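Notebook: Kalik perception, cloth segmentation and grasp point selection
Apr 3, 2021
Entered by K. Tokarz

The purpose of the present work is to replace the fixed colour threshold in the cloth mask with a learned boundary score. The threshold was acceptable on plain bedding. On patterned bedding it returns fragments, and the grasp planner then proposes points on the sheet.

The mask was rerun on 400 stored views from the hand-held gripper. Views were taken in their original order and no cropping was applied. The finger region is now excluded by a fixed polygon held in the Pokdale configuration file, so that the blue pads do not enter the colour statistics.
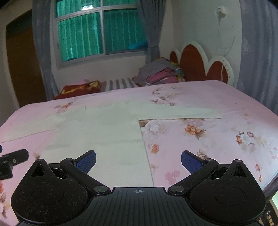
Page last changed: Apr 3, 2021, by K. Tokarz

Cream cloth on the pink floral sheet, with both fingers open. The notch on the right of the cloth is the difficult part. The old mask closed it and gave a near-rectangular outline. The new one follows the step, but still loses the boundary in places along the pale areas of the print. Raising the smoothing weight to 10 made this worse and the change was reverted.

Planner: corner candidates are now ranked by boundary score before reach is considered. M. Tilahun has asked that the former order remain available as an option until the Mackay branch is merged. Agreed.

Timing: mask and ranking together take about 27 ms per view on the bench computer. The curtains and the striped bedding at the back still attract candidates. A depth limit would remove them, but the value must not be set by hand for each room.

Outstanding: polygon to be checked against the lens calibration; unit test for notched outlines; M. Tilahun to review the ranking code.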